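Zipping a bag with two arms: read the table before the abstract
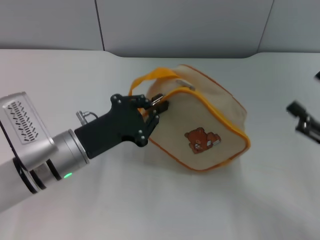 The number everyone has been forwarding this week is 89. That is the success rate, in percent, that the Osel group reports for its two-armed bag handling method, and it is high enough that three readers wrote in to ask why we hadn't covered it. So I read the report, all of it, including the appendix that starts after the references.

First, what they did, as I understand it. Small fabric bags are a nuisance for robots. A mug stays the shape it was when you reached for it. A bag folds and slumps, the strap falls over the thing you wanted to grab, and a zipper pull is tiny and lies however it likes. Most earlier work tries to get a good guess of the whole bag's shape first and then plans a grasp. Osel skips that step. One gripper takes hold of the trim near a corner, the policy looks at how the fabric has settled, and only then does it decide where the second gripper should go. If the view is poor, the first arm tilts or shifts the bag and looks again. They call this "hold, then ask," a name I could do without, but the idea is sensible. Pinning one corner removes a lot of the ways a bag can misbehave.

The training data is all demonstrations by human operators driving both arms. Nothing exotic there. The part that is new is a small scoring network that rates candidate spots for the second grasp given the first one, and it's trained on the failures as well as the successes. I like that part. Plenty of labs throw the failures away.

Now the 89. It belongs to the task the report calls "secure and present," which means one gripper has the trim, the other has the opposite side, and the bag is held open side up for 2 seconds. It does not include moving the zipper. The abstract's first sentence talks about opening and closing zippered bags, the second sentence gives the number, and you'd have to be a very patient reader to notice that the two are about different things. The zipper results are in a separate table, shown as a bar chart without values. I put a ruler on my screen and I'm not going to print what I got, but it was a good deal lower.

Then there's the baseline. Without the scoring network, the same setup gets 84. A gain of five points is worth having if it's real. Each condition was run by the same operator, in the same order, with the bag reset by hand between trials. A person resetting a floppy bag has a lot of room to be kind to it without meaning to. There are no error bars. I asked whether the resets were scripted or blinded in any way and was told they were "consistent."

My other complaint is about the bags. The method is said to generalize to "unseen soft containers," and the unseen ones turn out to be 2 in number, both of them with piping along the edges. Piping matters a lot here! It gives the fingertips a raised ridge to close on and it keeps the corner stiff. If you have ever tried to pick up a plain drawstring sack by its edge and then a trimmed pouch by its edge, you know which one you'd want in your demo. I would like to see this run on something with no trim at all, on a surface with other things lying on it.

I put most of this to Villads Kjærgaard, who leads the work. He was decent about it. He agreed the abstract "runs two things together" and said a revised version would split them. On the piping he disagreed with me. His view is that the policy isn't leaning on the trim any more than a person would, and that grasps on bare fabric also appear in the training set. He couldn't say offhand how many. On resets he said a mechanical shaker had been considered – and dropped, as it kept throwing the bags off the table.

For comparison, the Hultilari report from the spring takes on a duller task, with stiff cases and one arm, and claims less. It also publishes every trial, the embarrassing ones included, so you can check the claim yourself in an afternoon. Osel says its trial videos will be released "after cleanup." I hope cleanup means file names.

None of this makes the method bad. Conditioning the second grasp on the first is something I expect other groups to copy, and I'd be surprised if it didn't help them a little. But if you're building a budget around 89, please wait for the revision.

Code is promised for the end of July. I'll run it on our own arms if it builds, and with the plainest bag I can find.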